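Bench notebook, Naylor room, May
Entry by Z. Štěpánek, for whoever has the break corner next

Started 2:00 pm, after the Urnier order went out and there was a gap before the adhesive coupons were due out of the oven. Goal for the afternoon: the counter by the wall. It has been on the list since winter and the list itself had started to curl.

State of things at the start. Everything that has no home in this building ends up on the break counter, on the theory that a flat surface is a kind of shelf. Pulled off it, in order of discovery:

Three mugs, two of them mine. One had a tea bag in it that had gone past tea and into paper goods.
The torque driver we reported missing in the last inventory. It is back in its drawer and I have crossed out the angry note.
A stack of Brumitz catalogs, all the same issue.
A zip bag of M3 washers, unlabeled, mixed with what I think are M3 washers from a different supplier, very slightly thinner. Sorted by caliper for a while, then came to my senses and put the lot in the scrap tin.
One sandwich crust. No further data.

Wiped down with dish soap and warm water, then plain water, then a dry cloth. Note for colleagues: please no vinegar on this counter, and none of the orange degreaser either. It's marble and acid will eat the polish. The dull ring by the coffee maker is from somebody's lemon, and I have tried everything short of prayer. The dark stone hides coffee beautifully, so the counter always looks clean from standing height. Crouch and look along it toward the window. You will not enjoy it, but you will wipe it.

The Elleren cleaner (small sample bottle, came free with the gloves) did fine on the white wall behind and left streaks on the stone. Keep it for the wall. I wrote WALL on the bottle in marker. The marker then came off with the Elleren cleaner, so I suppose it works on that too. Relabeled with tape.

Overhead cabinet. Took everything out and put most of it back. Cups and plates to the bottom shelf where people can reach them, spare paper towels up top. Found the good scissors. The first aid things stay where they are and nothing gets stacked in front of them, including "just for a minute" things. I went through the kit while I was there: the burn gel is expired, the bandages are fine, and there are 80 finger cots, a number that suggests somebody once ordered by the box and left the company. Burn gel added to the next order.

Bin. Old liner out, new liner in. The liners we have are 2 sizes too generous for this bin, so fold the extra down over the rim all the way around or the whole thing slides in with the first banana peel. The bin goes at the right-hand end of the counter and it should stay there. For a month it lived under the window, and for that month people threw things at where it used to be.

3:30 pm, coupons out of the oven. Held at 90 C as planned. Left them on the rack to cool and came back to the counter, which had been clear when I left it. 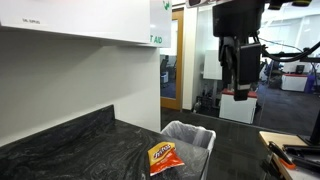
Break counter, right end. Cleared surface, new liner, one bag of Fritos.

So, the Fritos. They are not mine. I asked at the long bench and got a lot of interested faces and no owner. What I admire is the placement: a short nudge from the bin, which has a fresh liner and nothing in it that I can see, and the bag is lying on the counter anyway. I didn't pick it up to see whether there was anything inside, on the grounds that once I've picked it up it belongs to me. Policy decision, made on the spot: a snack on the counter at the end of the day goes in the bin, full or not. If these are your lunch, you have until I finish writing this up.

Rules as they now stand, to be taped inside the cabinet door:

Food lives in the cabinet or in you.
Tools do not live on the counter.
No acid on the stone. Lemon counts.
If you fill the bin, you change the bin.

Left to do:
Bottom drawer. Opened it, closed it. Needs a separate afternoon and possibly gloves.
Ask Naylor downstairs for smaller liners, they have the same bin and theirs doesn't billow.
Recycle the catalogs – keep one, as it has the hinge drawing in it.
Burn gel.

Coupons cool by 4:40 pm, edges look clean, peel test tomorrow. Values go on the next page with the others. The chips are still there.

Z. Š.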